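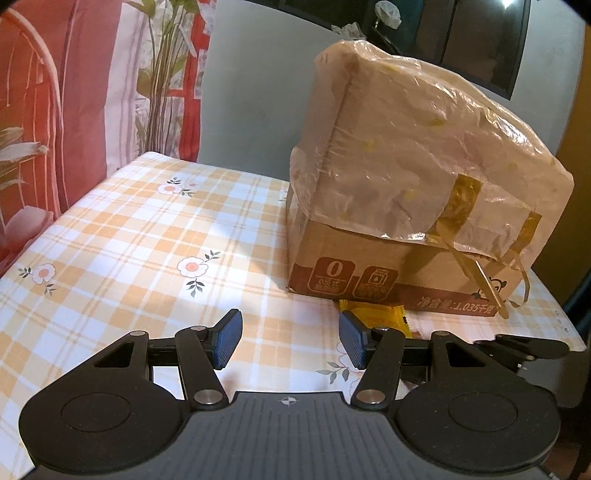
Blue pads, black arms, at the table.

Bottle steriliser spares, Grorcombe branch

Flatent lids and teat tongs back in stock, at last. 60 in the first delivery, 11 of them already put by for people on the list, so ring before you come over. The Gouveia seal ring fits the four-bottle model only, not the six. Please check the base first, we had a few returns in September. Descaling sachets in packs of 4, one pack does most familes till spring. Old Conton trays: no more coming, sorry. Queries to Hélder Lobo at the counter, mornings best. Bring teh old part if you can.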